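About us

Hello! We're the Giltstead Robot Club, a school club for anyone in Years 7 to 11 who fancies getting a machine to do something useful (or at least something funny). We meet in the tech block after lessons, and you don't need to have coded a thing in your life before you turn up.

I've helped run the club since it was four pupils and a box of motors. These days most of our time goes on Brophy, our robot arm, and this term we're all about touch. How slowly can you bring a fingertip down before it meets a surface? It's fiddly stuff and I love it! 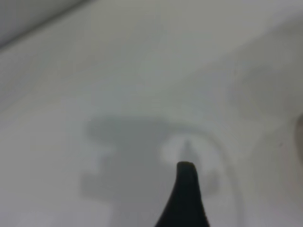
We try out an idea, argue over it, change one number and have another go. In November we took Brophy to the Stadent Cup over in Fusberg and scored 704 points, which we're still going on about. Next up is a proper sorting challenge, and we're raising £3000 for a second arm so the younger ones get more turns.

Want to join? Pop into Room 82 any lunchtime and ask for a form.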